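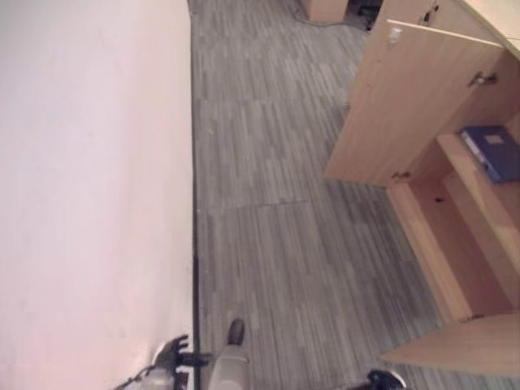

How long should I let the starter sit before I bake with it?

Give it 6 days at the very least, and if your kitchen runs cold, give it a couple more. Mine took nine the first time and I nearly threw it out on day four.

Part 2: Getting your starter going

Okay, you've got your jar washed and your flour picked out (see Part 1 if you skipped ahead, I know some of you do!). This part gets you from a jar of wet flour to something that will lift a loaf. It's mostly waiting, with a bit of stirring.

What you need for this part

A glass jar, pint size or a little bigger
Whole wheat or rye flour for the first two days
Plain unbleached bread flour after that
Water that's been left out on the counter overnight
A rubber band
A kitchen scale – please, please use a scale

I use the rye from Catuvard because the little shop in Lilthorpe carries it, but any stone-ground rye will do the job.

Day 1

1. Put the empty jar on the scale and write its weight on a piece of tape. Stick the tape on the bottom. You'll thank yourself later when you're trying to work out how much starter is in there.

2. Add equal weights of rye flour and water. I go with a couple of heaping spoonfuls of flour and then match it on the scale.

3. Stir until there's no dry flour left. It should look like thick oatmeal. Scrape down the sides.

4. Set the lid on top without screwing it down.

5. Slip the rubber band around the jar at the level of the mix and leave it somewhere comfortable. Top of the fridge works for me. A windowsill in full sun doesn't.

CAUTION: Never screw the lid down tight. Gas builds up, and a sealed glass jar can crack or worse. I once had a lid pop off and hit the cabinet and I've been careful ever since.

Day 2

6. Stir it once in the morning and once at night. Don't add anything. If you see a bubble or two, great. If you don't, that's fine too.

Day 3 and on

7. Scoop out half and throw it away. It hurts, I know, but if you keep it all you'll be feeding a bucket by the weekend.

8. Feed what's left with equal weights of bread flour and water, stir, and move the rubber band to the new level.

9. Do the same thing every day, near enough the same time. I do mine while the coffee drips.

Note: Somewhere in here you'll probably get a big rise and then nothing at all for a day or two. This is the point where most people write to me. Keep feeding it! The early bubbles come from a different crowd of bugs than the ones you want, and they need time to clear out.

Note: A gray or brownish liquid on top means it's hungry. Stir it back in or pour it off, then feed as usual.

CAUTION: Pink or orange streaks, or anything fuzzy, means the whole lot goes in the trash. Don't scrape it off and carry on. Wash the jar in very hot water and go back to step 1.

When it's ready

10. Feed it and watch the rubber band. You want it to double within half a day, two feeds in a row.

11. Check the smell. It should be sour and a bit fruity, like yogurt. If it smells like nail polish remover, feed it more often for a few days.

12. Now name it. Mine is Vida. My friend Haruto Hirano called his Cakton, after the street he grew up on, and his makes better bread than mine does, so maybe there's something in that.

Once you're there, you can keep it in the fridge and feed it once a week. Take it out and give it two good feeds before you bake. For my everyday loaf I use 170 grams of starter to 600 grams of flour, and the full recipe is in Part 3, along with the oven settings and what to do if you don't own a Dutch oven.

Last changed 14/01/2019 – fixed the bit about the lid in step 4.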